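Denuvico Two-Door Cabinet in white: a second opinion

Posted 30/11/2019

I put off writing this until the thing had been in my kitchen for a whole month, mostly so I wouldn't be accused of judging it on a bad mood. The cabinet went together in October. I am still in the bad mood.

Some background. I wanted a small freestanding cabinet to take the overflow from the pantry: flour, rice, the big pans, the bottles that never fit anywhere. Denuvico sells a white one with two doors at $227, and every review I could find read as though the writer had owned it for an afternoon. "So sturdy!" "Looks way more expensive!" More expensive than what, I would like to know. Zulex has a similar cabinet for less, and I very nearly bought that one. The Denuvico won on its hinges, which the product page goes on about at length.

Assembly is where the enthusiasm and I parted company. The box says one person can do it. One person can, if that person is happy to hold a side panel upright with a knee. The cam locks are the usual kind and they turned fine, apart from 2 that had been drilled slightly shallow and needed persuading. The instructions are drawings only, and the drawing for the back panel shows it the wrong way around. I had it nailed on before I caught that. Prying it off cost me a chip in the finish.

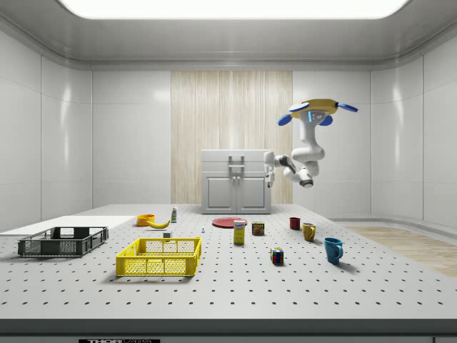

Does it need to be fixed to the wall? If there are children or a heavy-footed dog in the house, yes, and I'd do it even without them, given how light the base is when the doors are open and the shelves are bare. A strap comes in the hardware bag. The screw for the strap does not.

Now the hinges. They are soft-close, and for the first week they were very good. By the third week the left door had dropped enough to rub against the right one. There is an adjustment screw, so I adjusted it. I have adjusted it 3 times now. I don't put this down to heavy use, either - we open that door maybe twice a day.

The shelves are rated at a weight I don't believe. Mine bowed visibly under flour and rice, and I moved the cast iron back to where it had been living before, on the bottom of the oven. You can flip a shelf over once it sags, which gets you back to level for a while, but I did not pay $227 to run a shelf rotation.

The finish wipes clean, I'll give it that. Tomato sauce came off, coffee came off. Turmeric did not, and I doubt it would have come off anything else at this price. The inside is a duller white than the outside and picks up pan marks right away, so put a liner down before you load it.

Customer service answered my email about the door in six days and suggested I adjust the hinge.
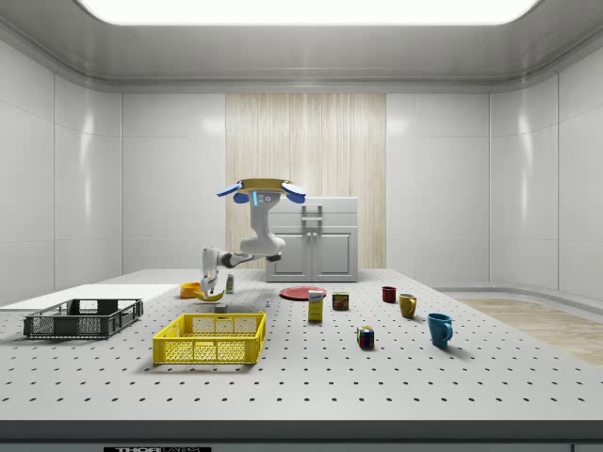 Precious Magagula wrote in to say that hers has been level for a year, that she threw out the supplied hinge screws on day one and put in longer ones from the hardware store, and that I should quit complaining and try it. Fair enough. I have bought the screws. I will also say that a cabinet that needs new screws on day one ought to mention it on the page with the hinges.

As for what else is out there, the Bañuelos cabinet runs to $600, and I went to look at one in the Doltness showroom. The doors are heavier and the shelves are thick enough that I stopped worrying about them. It also had a wobbly foot, on the showroom floor, with a price tag on it. So paying more gets you better shelves and possibly somebody else's problem. 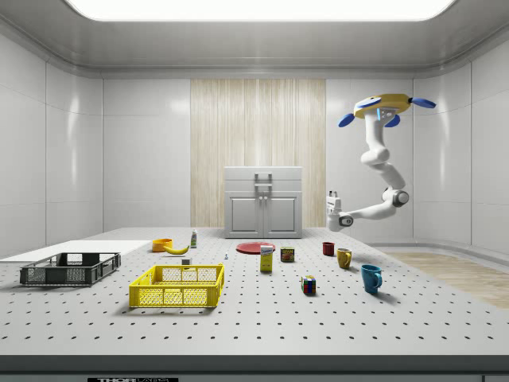 White cabinet, doors closed.

Would I buy the Denuvico again? For towels or board games, probably. For food and pans, no. If you already own one, get the longer screws, line the shelves and keep the heavy stuff at the bottom. I'll add a note here if the new screws hold through the winter, and another one if they don't.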